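Reverberation Time and Speech Clarity in Tiled Teaching Rooms

Project report, second-year building physics
Author: Tatu Mussa
Site: Thibodeau Building, ground floor

1. Background

Several ground floor rooms in the Thibodeau Building were converted from storage to teaching use without acoustic treatment. The floors are ceramic tile, the walls are painted plaster and the ceilings are bare concrete. Students have reported difficulty following speech from the rear half of the rooms, mainly when the ventilation is running at its higher setting.

The project measured reverberation time in two of these rooms, compared the results with values calculated from the Sabine equation, and estimated how much absorbing material would be needed to bring the rooms into a range suitable for speech. Background noise was not measured in detail. It is discussed in section 6 only as far as it affected the readings.

2. Theory

Reverberation time, written T60, is the time taken for the sound level in a room to drop by 60 dB after the source stops. The Sabine equation in metric units is

T60 = 0.161 V / A

where V is the room volume in cubic meters and A is the total absorption in square meters. A is found by multiplying the area of each surface by its absorption coefficient and adding the results. Furniture and people are added as separate items.

The equation assumes a diffuse field, meaning that sound arrives at any point equally from all directions. Rooms with hard parallel walls and most of their absorption on one surface do not meet this assumption well. In such rooms the measured value is usually longer than the calculated one, because sound traveling between the untreated walls decays slowly.

A full 60 dB drop is rarely measurable in an occupied building. The usual practice is to measure the drop from 5 dB to 25 dB below the starting level and multiply the time by three. This value is called T20 and is the one used throughout this report.

3. Rooms

Room A is a long rectangle with a single door at one end and windows on one short wall. It is used for lectures and has loose chairs with thin fabric seats. Room B is closer to square and is used for practical work. It has tables with hard tops, no curtains and no soft seating. Both rooms have the same ceiling height and the same wall finish.

Volumes were taken from a laser distance meter and checked against the building drawings. The drawings for Room B still showed a partition that is no longer there, so only the laser values were used for that room.

4. Equipment and method

The source was a Mekent loudspeaker with drivers facing in several directions, placed on a stand at the position where a teacher would normally be. The signal was interrupted pink noise, played until the level in the room was steady and then cut. The receiver was a Vulow handheld sound level meter on a tripod at seated ear height.

Doors and windows were closed for all readings. Ventilation was set to low. The operator stood beside the door and started each run by remote trigger. Readings were taken in octave bands from 125 Hz to 4,000 Hz, and 10 decays were recorded at each microphone position. Decays interrupted by noise in the corridor were discarded and repeated.

The data were exported as text files and processed in a spreadsheet. In total 3,147 rows were kept after the discarded runs had been removed. A straight line was fitted to each decay between the two limits given in section 2. Decays where the line fitted poorly were marked and looked at by eye before being accepted.

5. Results

In both rooms the reverberation time was longest in the middle bands and fell toward the top of the range. The drop at high frequency is expected, as air and thin fabric both absorb more there. Room B was more reverberant than Room A in every band except 125 Hz, where the two rooms could not be told apart within the spread of the readings.

The calculated values were shorter than the measured values in both rooms. The difference was small in Room A and large in Room B. Changing the coefficient for painted plaster within the range given in the course tables did not close the gap in Room B. The likely cause is the lack of a diffuse field, with repeated reflection between the two long plaster walls.

Decay curves in Room B often showed a bend, with a fast first part and a slower second part. A single straight line does not describe such a curve well. For these cases the early decay time was also calculated and is listed in the appendix.

Hard horizontal surfaces at table height were treated in the calculation as having the same coefficient as the floor.

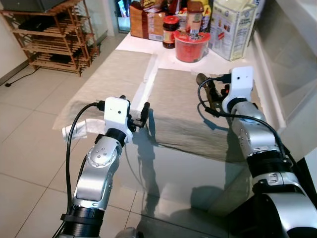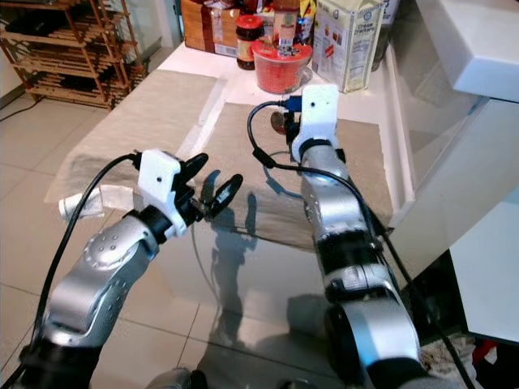 White tabletop, silver arms with white gripper mounts.

6. Sources of error

The largest source of error is the absorption coefficients. Published values for the same material differ widely, and the plaster in these rooms has been repainted an unknown number of times. The second source is the low-frequency band, where few room modes are excited and the result depends strongly on where the microphone stands. The 125 Hz values should be read as indicative.

Ventilation noise raised the floor of the measurement in the lowest band. In some decays the range above the noise was barely enough for T20. Turning the ventilation off completely would have solved this, but the setting is controlled centrally and the request was made too late in September.

7. Proposed treatment

Absorption was added to the model in steps until the calculated T60 in the middle bands reached the target for speech. The product used in the model was the Brarnerex ceiling panel, with coefficients from the data sheet supplied by the department. Panels over the rear two thirds of the ceiling were sufficient in Room A. In Room B the same coverage was not sufficient, and wall panels were needed on one of the long walls as well.

The front part of the ceiling should be left hard in both rooms, so that early reflections continue to support the speaker's voice toward the back rows. Wall panels in Room B should start above table height to keep them clear of chairs and bags.

The model carries the same weakness as the calculation in section 5. A safety margin was therefore added for Room B, and the measurement should be repeated after the ceiling panels are fitted and before any wall panels are ordered.

8. Further work

Speech transmission index should be measured with the ventilation at its high setting, which is the condition the complaints refer to. Measurements with students present would show how much of the problem remains in normal use. The loudspeaker stand position and all microphone positions are marked on the floor plans in the appendix.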